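Zurkotach Residents' Help Pages
Category: Storage and Household Order
Status: Open to further replies

Small compartment trays: what should be kept in each section?

Posted by Raltus

I should be grateful for the advice of other members on the use of small divided trays. Our household obtained 2 of them in October, one for the kitchen drawer and one for the desk in the hall. Each has three compartments, two short ones on the left and a long one on the right. They were bought to hold the small items which otherwise collect on the worktop: tape, batteries, rubber bands, pens, spare keys, wrapped sweets and so forth.

The difficulty is that neither tray has remained in order for longer than a week. Items are placed in whichever compartment is nearest, and the long section in particular has become a general deposit for anything that does not fit elsewhere. I have considered labels, but other members of the household find them excessive. I have also considered returning both trays and using a single open dish.

I would ask members to advise on the following points. Is there an accepted way of deciding what belongs in each section? Should food items, even when wrapped, be kept with stationery? And how often ought a tray of this kind to be emptied and cleaned?

The trays are dark in colour and show dust readily, should this have any bearing on the matter.

3 replies

Posted by Pastotgate

The general principle is that the shape of the compartment should decide its contents. Short sections are suited to items that are compact and do not roll away when laid flat. Long sections should be reserved for items that need the length, such as pens, a ruler or a narrow pair of scissors. If an item needs to be bent in order to fit, it should be stored elsewhere.

It is advisable to settle on one kind of item for each section and to keep to it for a full month before making any change. Frequent rearrangement is the most common cause of failure, as the other members of the household cease to know where things are kept. Labels are not required where there are only three sections.

With regard to food, wrapped sweets may be kept with stationery provided that the wrappers are sealed and the tray is clean. They should not share a section with batteries, glue or coins. Empty wrappers should go directly into the bin.

As to cleaning, I would recommend that the tray be emptied each Sunday, wiped with a damp cloth, and dried fully before the contents are returned. Particular attention should be given to the inner corners, where crumbs and grit tend to gather. A dry pastry brush is suitable for this purpose.

Posted by Bay 594

Get the open dish. We had dividers and gave them up. Everything is in one place and you can find it by stirring.

Posted by Polishchuk

I must respectfully disagree with the previous reply. An open dish is satisfactory for keys, but small items soon settle beneath larger ones and are then bought a second time. I have kept a divided tray for a considerable period and would not return to a dish. 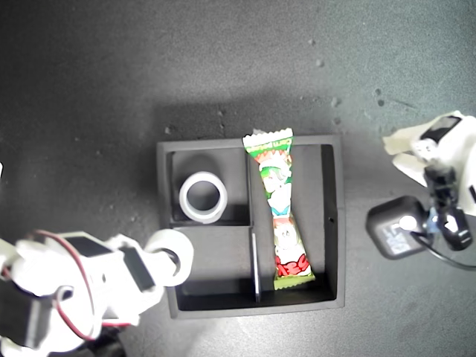
Length should be checked before anything else when allotting the long section. Members often assume that the tall compartment will take any narrow item, and discover otherwise when the drawer will not close. The green, white and red sweet wrapper on the right lies neatly enough along its section, yet its top end rests over the rim. In a shallow drawer, an end of that kind may catch on the underside of the worktop. I would therefore ask Raltus to measure the inside length of the long section and to keep out anything which exceeds it.

For the short sections, I would advise a limit on quantity. Two or three objects are sufficient. Once the floor of the section can no longer be seen, it is time to remove something.

I would support the advice given by Pastotgate on cleaning, although in my own household once a fortnight has proved adequate. Please also ensure that the tray is placed in the drawer with the same side to the front each time.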